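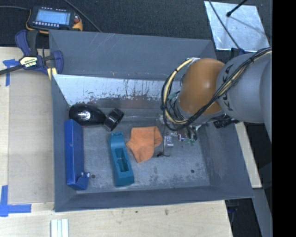 Metal bin on the bench

Ticket 341
Subject: Applicants for technician roles dropping out at the skills form
Site: Plulstead recruitment pages, run on Jellevine
Client: Donati
Opened by: Givska resourcing desk
Status: Resolved, watching

Original report
Candidates applying for the maintenance technician and press setter jobs at Donati get as far as the skills form and then stop. We had 80 people start an application in September and only 10 finished. The ads are doing great, the phone is ringing, people clearly want these jobs! But the form is eating them somewhere. A few called us to say the page "just went back to the start" after they attached a certificate. Office jobs on the same site look normal.

Steps to reproduce
Open the press setter ad, click Apply, fill in page one, tick any three skills on page two, attach a certificate, click Next.
Expected: page three, shift preferences.
Got: page one, blank, no message.

First reply, support
Thanks for such a clear report, the steps worked for me on the second try. First time through I got to page three with no trouble, so it isn't every application. Could you send me the kind of file people were attaching, and whether they were on a phone? I'd also like to know if the skills list was edited lately.

Reply, Givska
Mostly phones, yes. Trade certificates are usually a photo of a paper card, sometimes a scan. And yes, the skills list was edited. Donati asked us to split "machine setting" into separate skills for presses, molding and cutting, and we added a load of others while we were in there. It's a much better list now, the hiring managers love it.

Support log
Tried a small PDF, three skills ticked. Passed.
Tried a phone photo, three skills ticked. Back to page one.
Tried the same photo with no skills ticked. Passed, which I did not see coming.
Tried the same photo shrunk down, three skills ticked. Passed.
Tried the small PDF with every skill ticked. Back to page one!

So there are two things adding up. The form saves the skills and the attachment together as one draft, and there's a cap on the draft. Go over it and the draft is thrown away, then the page reloads with nothing to show. The office jobs don't have a skills page, so they never get near the cap.

This is a lovely one to have found, because I think it also explains two older tickets about warehouse roles that we closed as "could not reproduce". I've linked them.

9:40 am
Looked at the skills data. Each skill is being saved with its full help text as well as its name. The new list has 200 entries and some of the help text is a whole paragraph. Changed the test site to save the skill ID only. Drafts shrank to almost nothing.

11:15 am
Phone photo plus every skill ticked now goes through on the test site. Tried it on two phones and an old tablet. Also tried going back a page and forward again, fine, ticks still there.

2:05 pm
Moved attachments out of the draft and into their own upload, with a progress bar. If a file is too big the candidate now gets a plain message under the button and keeps everything they've typed. Would Givska please check the wording? Current text: "That file is too large. Try a smaller photo, or skip this and email it to us later."

Reply, Givska
Wording is good. Can "skip this" be a real button? People on a break at work won't read a sentence, they'll look for something to press.

Support
Great idea, done. It's on the test site now. Skipped certificates show up on your side as "to follow" so you can chase them.

Reply, Givska
Tested the press setter and maintenance ads from start to finish on my own phone and both went through. Please put it live. We'd love to get back in touch with the candidates who got stuck, is there any way to see who they were?

Support
Live now. Page one is saved separately, so names and phone numbers survived for anyone who got that far. There's an export under Reports, Unfinished. Skills and certificates from the lost drafts are gone, sorry, so those people will need to do page two again.

Still open
Reminder email for unfinished applications goes out with the old link. Needs changing before the next send.
Skills list on the tablet shows the molding group twice. Looks cosmetic, separate ticket raised.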